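Edgardo Sebastian has run the parts room at Kesamside for 12 years, and for most of that time it worked out of cardboard boxes.

"People brought in whatever box they had," he says. "You'd get a shoebox next to a fruit crate. Nothing stacked, and the labels fell off every summer."

The room serves the repair shop next door, where members bring in lamps, toys and kitchen scales. When the shop moved to the old Haddad building in June, Sebastian asked for one thing - bins that were all the same color. He got blue.

"I didn't care about the color much. I wanted to stop looking at the box and look at what was in it."

The first week was spent sorting. He and two helpers went through 683 items and threw out more than he expected. Screws went by length, and anything they couldn't name went into a bin by the door, which gets checked every Tuesday.

Does he mind a bin with hardly anything in it? He says he gets that question a lot.

"Someone always wants to fill it up. I tell them to leave it. If there's one piece left, I can see there's one piece left, and I put it on the order sheet."

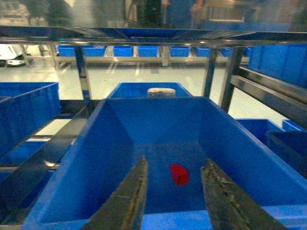
Kjell Strömberg
Staff writer, Peno

A small red piece on a blue floor is easy to spot, and the bins stand on metal shelving, so he can look down into them as he walks past. Tape is harder. Rolls get borrowed and come back to the wrong bin, and he has given up correcting people.

"It's tape," he says. "I know what it looks like."

He still wants deeper shelves for the motors, and has asked for 4 of them before winter.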